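In praise of the badly folded cloth

I have a drawer in my hallway that I would happily show to my worst enemy. It has towels in it, and face cloths, and muslins from when my kids were babies (they are well past that now, thank you for asking), and every single thing in there is folded in a way that would get me thrown out of a linen shop. I used to be ashamed of that drawer. I'd like to make a case for it.

It started in April when I finally gave in and read one of those home organizing books, the sort where every item you own gets folded into a small upright rectangle and filed like a library card. The author wanted me to fold a tea towel in 6 steps. Six! For a thing that's going to be grabbed with one wet hand while the pasta boils over. I gave it a fair go for a couple of weeks, I really did, and my drawer looked gorgeous, and then somebody needed a cloth in a hurry and the whole filing system went over like a row of drunks.

And the thing I kept tripping on is that the book only ever seemed to deal with well-behaved laundry. Crisp cotton squares with proper corners. Where's the chapter on muslin?

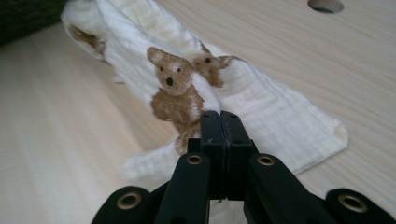 Teddy bears, mid-crumple. Find me the corners.

Anyone who has raised a baby on those soft crinkly cloths knows what I mean. You lay one on the table and smooth it, and it looks at you and slowly un-smooths. The ribbing pulls in one direction, the edges go wavy the first time they meet a hot wash, and the print never lines up with anything, so you end up with half a bear looking out from under his own elbow. I've tried ironing them. I'd compare it to ironing a lettuce.

I once worked out that between the two kids I had folded muslins 1,244 times, and I'll admit the arithmetic was done at three in the morning on the back of a Besalik nappy order, so I wouldn't want it audited. But say it's even close. What did I get for it? They were all spat on within the day. I could have thrown them in a basket straight off the line and spent the time lying on the floor staring at the ceiling, which was the only hobby I had the strength for.

So that's my position, and I'll put it plainly: most household cloth needs to be clean, dry and in a place you can reach. A fold is for making it fit. Once it fits, you're done, and anything further is decoration. I've got nothing against decoration! If you love a sharp edge and a matching stack, go for your life. My neighbour's linen cupboard has a colour gradient and I find it very soothing to stand in front of. But I do think we should stop calling it housekeeping and call it what it is, a craft, like quilting, that some people enjoy and the rest of us are allowed to skip.

What I've settled on is a table and a basket. The table matters more than I expected, because folding on a bed is murder on the back and folding on the couch means the cat gets involved. You want something flat at a decent height with nothing else on it. Then the basket goes on one side, the cloth goes in front of you, fold it in half, fold it again if it's big, and in it goes.
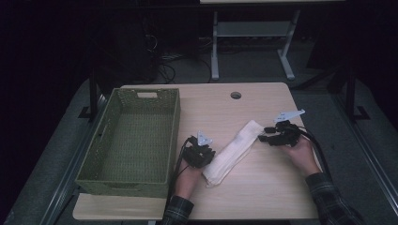
If it lands a bit crooked, leave it crooked. That was the hardest part for me to learn, harder than any of the book's steps, because my hands really wanted to go back in and tug at the thing. I was raised by a refolder. You'd put a towel away and hear the cupboard door open again behind you.

The baskets don't have to be fancy either. I was very nearly talked into a set of Hyvönen storage cubes that came to 200 dollars before delivery, with little leather tags for the labels, and I had them in the cart and everything. A plain open basket with something to grab it by does the same job. I don't label mine. If you can't tell it's full of towels by looking into the top of it, a leather tag isn't what you need.

A friend argued with me on this over coffee and her point was a decent one. She said the neat fold is the only bit of the day where something stays how she left it, and she finds it calming, and who am I to take it away. Fair enough. I wouldn't dream of it. She can come over and do mine, the drawer's in the hallway and the bears are on top.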